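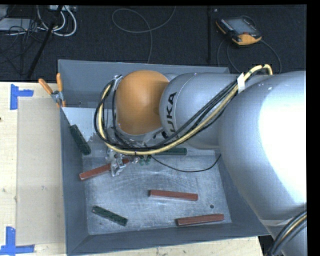 A reader going by Flelamau left a comment under my last post asking why anyone needs a written rule for a bin of blocks. If the arm picks the part, the arm picks the part, the comment went, and paperwork can wait until there is a customer.

I understand the view. I held it myself for a while. What changed my mind was trying to compare two runs of the same test and finding I could not say what was different between them. I had the logs. I did not have where the bin was, how the cables ran or what speed limit was set on the pendant.

So I wrote some rules. They cover one page and I have used them since last June. The latest copy is dated 2018-05-13.

The first rule is about the bin. It gets clamped at the rim before the arm is switched on, every time, even for a short check. An empty metal bin slides more easily than you would think, and once it has slid the rest of the day's numbers are no good.

The second is tape. Anything that has a place on the table gets its corners marked in blue tape. If a corner lifts, put down new tape before the old piece comes off – otherwise you are guessing.

The third is cables and hoses, and it is the longest. Before a new program runs at full speed, it runs once at the slow setting while someone watches the hose and nothing else. I look for loops that catch on the bin wall and for places where the hose pulls tight when the wrist turns. Loops have to be loose enough for the whole motion and no looser. Ties get checked by hand with the arm stopped. I don't trust a tie I have only looked at.

The fourth is the pendant. It stays where the person running the test can reach it without leaning over the table. I know people who argue for a fixed hook on the wall. Erkow does it that way in their training room and it works for them. My own preference is to write down where it goes for each test and stick to that.

The fifth is the blocks. Same blocks, same colors, and they get tipped in, never placed. If you place them by hand you will place them kindly, with gaps between them, and the success rate goes up for no good reason. On the Sanodero project we did 84 picks with placed blocks and were very pleased. Then we tipped them in and had 23 failures in the next 84.

None of this replaces the real safety standards. Those cover guarding, stopping and who may be near the arm, and you should read them first. My page is for the part they leave to you, the everyday habits that decide whether a result means anything.

Flelamau also asked whether the page could be shared. I need to take out a couple of lines that only apply to the Ruggiero cell, and then I will put it up under the downloads.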